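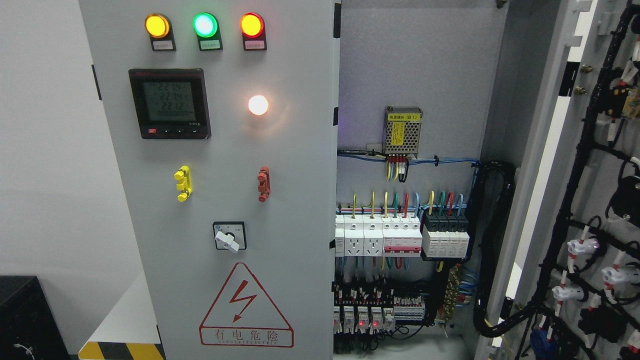

Ticket 1475: Pump cabinet, Drudwood site
Status: Resolved
Reported by: Site operations, Drudwood
Handled by: Havosetti support desk

Reported problem

Booster pump 2 drops out at random, mostly in the early morning. No pattern we can find. It comes back after a reset at the cabinet and then runs fine for hours. Cabinet was built by Cevley and moved over from the old Huet plant. We have the paper drawings, but the last two sheets are missing.

Support, first reply

Thanks for the great write-up, and extra thanks for the photo with the door open! The meter is easy to read: 221.4, 221.4 and 221.2. Those three are lovely and close together, so at that moment there is nothing wrong with the supply balance. It doesn't tell us about 5 a.m., of course. Could you note the three readings the next time the pump drops out, before anyone touches the reset?

Also, the amber, green and red lamps are all lit together. On most Cevley cabinets that would be odd, but some older ones had the lamps wired per phase. Yours has Chinese labels under the lamps and I can't read them at this size. Can you send the text or a close-up?

Please leave the selector where it is for now. And treat everything behind that door as live. The warning triangle means it.

Site, reply

Labels say phase A, phase B, phase C. So per phase, good guess. The white one is control power.

Dropped out again at 4:50. Readings were 221 and a bit on all three, same as before. Lamps all on. White lamp OFF. Came back on by itself while I was looking for a pen.

Support

Oh, this is a really useful one, thank you! All three phases steady and the control lamp out puts the fault on the control circuit, somewhere after the control transformer. That rules out a huge amount of work on the motor side.

Next steps, with the main isolator off, locked and proved dead by your electrician:

1. Check both control fuses, and the fuse holders too. Look for a weak spring clip or a dull patch on the contact.
2. Tug each wire on the control terminals gently. Any movement, re-strip and re-tighten.
3. Flex the wiring loom that crosses to the hinged inner door while metering continuity on the control feed. There are a lot of wires on that door and a move between sites is hard on them.
4. Write down the heater thermostat setting if there is one.

Site

Did 1 and 2. Fuses fine, holders fine. Two loose terminals, neither on the control feed, tightened anyway. No heater in this cabinet.

Number 3 is the winner!! Terminal 86, feed to the inner door. Continuity comes and goes when the loom is bent near the hinge. Opened up the sleeve and the copper is down to a few strands. Insulation looked perfect from outside, we would have never found it by eye.

Support

Fantastic find! A nearly broken conductor at the hinge fits with the early drop-outs as well. My guess is the cold morning shrinks things just enough to open the gap, then it warms up and closes again.

Please replace the full length from terminal to terminal, no splice in the loom. Cut the new one at 800 mm so it has a relaxed loop at the hinge, and move the cable clamp back from the pivot so the bend is spread out. While you are in there, check the neighbors in the same bundle.

Site

Replaced, plus 4 others in the bundle that felt soft. Clamp moved. Door swings much easier now. Pump has been running over two weeks with no drop-outs and the white lamp hasn't blinked once.

Drawing sheet for the inner door redrawn by hand and taped inside. Scan attached for your records.

Support

Beautiful drawing, we've added it to the Drudwood folder. Closing as resolved. Root cause: fatigued control feed conductor at inner door hinge, terminal 86. If it comes back, reply here and the ticket reopens.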